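Rues de Vudard – carnet sonore et relevés de quartier
Version d'avril
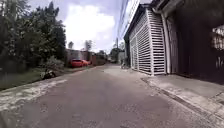
Une ruelle bordée d'arbres à gauche, le trottoir et les bâtiments à droite.

Bienvenue ! Ce dépôt rassemble 127 enregistrements sonores faits à pied dans les rues de Vudard, avec les notes de terrain qui les accompagnent. On y entend des merles, des volets, des conversations lointaines (inintelligibles, nous avons vérifié), des mobylettes et un nombre étonnant de portails qui grincent. C'est un bonheur à écouter au casque, et nous espérons que vous en ferez plein de choses.

Contenu

audio/ : les fichiers WAV, mono, 48 kHz
notes/ : une fiche texte par enregistrement, même nom que le fichier audio
rues.csv : la liste des rues, avec le revêtement, la présence d'arbres et l'heure de passage
mots.csv : 3 000 mots-clés posés à la main, encore un peu en vrac

Comment c'est enregistré

Chaque prise dure 20 minutes, micro à hauteur de poitrine, bonnette en mousse. On marche lentement, on s'arrête aux carrefours. Les prises de l'aube sont de Giuliana Agudelo, et ce sont de loin mes préférées – écoutez la 041, le réveil des moineaux est magnifique. Bheki Ntuli a fait presque toutes celles du soir.

Colonnes de rues.csv

id : numéro de la prise, sur trois chiffres
nom : nom de la rue tel qu'il figure sur la plaque
sol : asphalte, pavés, terre, mixte
arbres : oui / non / un seul côté
heure : heure locale au départ
vent : de 0 à 4, à l'oreille

Problèmes connus

Les prises 012 et 013 sont inversées dans mots.csv. La 088 sature pendant le passage d'un camion. Le champ vent est très subjectif : Ilze Kalniņš note toujours un cran plus haut que moi.

Licence et citation

CC BY 4.0. Pour citer : Szilágyi B., Agudelo G., Ntuli B., Kalniņš I., Rues de Vudard, version d'avril.

À venir

Une série jumelle à Lunport, avec Hoi-yan Shek – les premières prises du port sont déjà superbes ! Corrections et mots-clés bienvenus, ouvrez un ticket, je les relis le vendredi.

Benedek Szilágyi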